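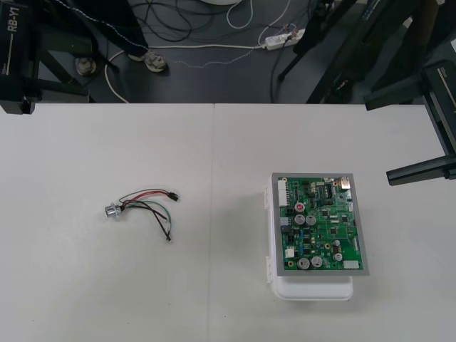
Nusrat Amarasinghe
1/ A new control board for the Virnar dishwasher costs more than I paid for the Virnar dishwasher. The man at Saha Appliance was kind about it. He said a whole new machine would be 800 dollars installed, and then he stood there quietly like somebody at a funeral.

2/ So the old board is on a white table and I am learning about connectors. I'd like it known that in March I was a person with hobbies.

3/ First discovery: a board has a front, a back and an attitude. Plugs go in one way. They will also go in the other way if you are confident enough, and I have been very confident.

4/ Mudassar Jatoi (patient, owns his own multimeter) told me to label every wire before pulling anything. I labeled every wire. With masking tape. Masking tape falls off. I now have a nice collection of little paper flags that say things like "LEFT ONE."

5/ White table was also his idea. Drop a screw on a brown rug and it belongs to the rug. Drop it on a white table and you can at least watch it roll off the end.
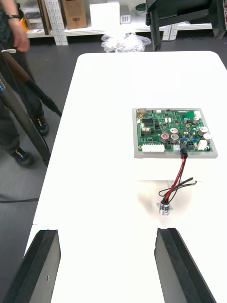 6/ Red and black wires are the easy part. Red and black make sense to me, I've jumped a car. It's the spare one with an end on it that keeps me up at night. Spare from what? It had a job once.

7/ The silver cans standing up all over a board are capacitors. You check them for bulging tops before you check anything else. You also leave the thing unplugged for a good long while first, and Mudassar measured across the big ones before he let me near it. Please be as boring as Mudassar about this.

8/ None of mine were bulging. I was a little let down. I'd read a whole forum about bulging.

9/ Second discovery: never pull on the wires. Hold the plastic housing, press the latch if there is one, wiggle, and wait for it to give. I pulled on the wires. A person with fingernails and a bad temper can undo years of factory crimping in one go.

10/ Ásdís Ragnarsson, replying to an earlier post, says she uses a wooden chopstick to nudge connectors loose. We had takeout specifically for this. Works great. Also we had takeout.

11/ Got the board up off the table on a container, so it isn't rocking around on whatever is underneath every time I reach for a plug. Years of lunch leftovers and plastic tubs finally finds its purpose.

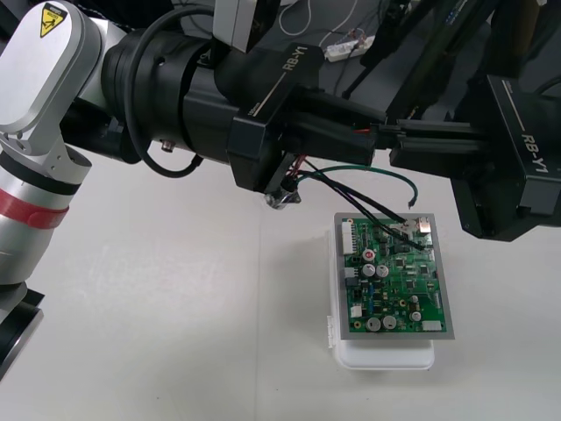
12/ And it does help, except that now the wires have farther to fall and take the opportunity. Drape them over the board and they slide. Drape them over the side and they pull. I have settled on moving them away with one hand and muttering.

13/ Green wire, by the way, is a bare end where there used to be a ring terminal. The ring terminal is probably still on its screw inside the dishwasher, doing fine. Until it has a new one, this board isn't going back anywhere near an outlet.

14/ The part I believe is at fault: a black plug that never seated properly. Jatix sells the housing for 79 cents. Shipping is a different conversation.

15/ I ordered 2. One to install and one to install correctly.

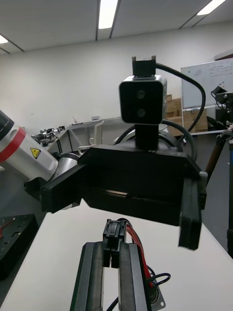
16/ Things I would tell myself before starting:
Take photos of both sides.
Use real labels.
Ridges on a connector are for gripping. I thought they were decoration.
Don't say "quick job" in front of your family.

17/ Tolera Gebreyes asks whether it would be faster to wash the dishes by hand. Tolera, I have been washing them by hand this whole time. That's what's driving this.

18/ New housings are due in the mail before noon tomorrow. Will post again once it's back together. If anyone has a crimping tool I can borrow, I have chopsticks to trade.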